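Search tips and projects... Go

Workshop Tips for a Student Robot Team (Mostly Learned the Slow Way)

Posted August 8, 2018 by the Titetti Robotics Club workshop page

I help out with our high school robotics club, and this year's project is a lab automation one. The students are programming an arm to move a sample plate in and out of a PCR machine, first in simulation and then on the bench we're putting together in the back of the shop room. We call it Valano, after nothing in particular. A few parents and other coaches have asked how we keep the place running, so I'm writing down what works for us.

Tape the bench before you buy anything. We laid out the whole station on the floor in painter's tape and had the kids walk around it with a broomstick for an arm. It looked silly and it saved us a cabinet! The elbow swings out a lot farther than you'd think, and we'd have had a shelf right in its way.

Label everything twice. One label on the thing, one on the spot where it lives. Freezer tape and a laundry marker hold up best (regular masking tape curls after a week). Cables get a label at both ends, same number. Ours start at 71 because somebody had already used up the lower numbers on the old project – don't ask me to redo them.

Save your muffin tins. Screws, washers, spare tube caps, all of it goes in a muffin tin while you're working and gets poured back at the end. For the tiny stuff I like an ice cube tray with a lid.

Model the clutter too. The first time the students built the station on the computer it was a bare table and a robot, and of course every move worked perfectly. Now the rule is that if it's going to sit on the bench, it goes in the model, right down to the racks and the little boxes.
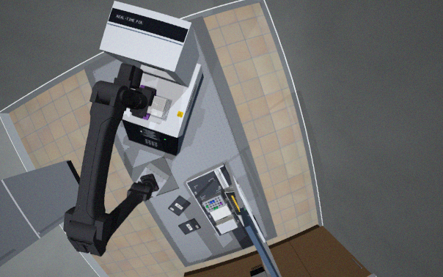
The Valano station in simulation, with the arm at the PCR machine and the lid up.

Give the lid its own step. Any machine with a lid should get a line in the program that checks the lid and does nothing else. We write these on index cards first, one move per card, and shuffle them around on the kitchen table until the order makes sense. I've started doing this for Thanksgiving dinner and I'm not even kidding.

Practice with junk plates. We bought a case of cheap empty plates from Suma and the students can drop, crush and lose as many as they like. Put colored water in a few so spills show up right away. A splash of white vinegar takes food coloring off most benches, but try a corner first.

Name your files like a grown-up. We had 392 saved runs last spring and half of them were called "final." Date first, then what changed, then initials. Saves so much grumbling.

Keep one money envelope. Our whole budget is $4000 and the receipts go in a single accordion folder, by month, no exceptions.

Sweep last, wipe first. Crumbs go to the floor, then the floor gets done once. My grandmother's rule, and it works on solder bits just as well as on flour.

We'll be taking Valano to the regional showcase in November, so I'll add a packing list once I've figured out how to get a bench through a minivan door.

Last updated: Wednesday evening, added the muffin tins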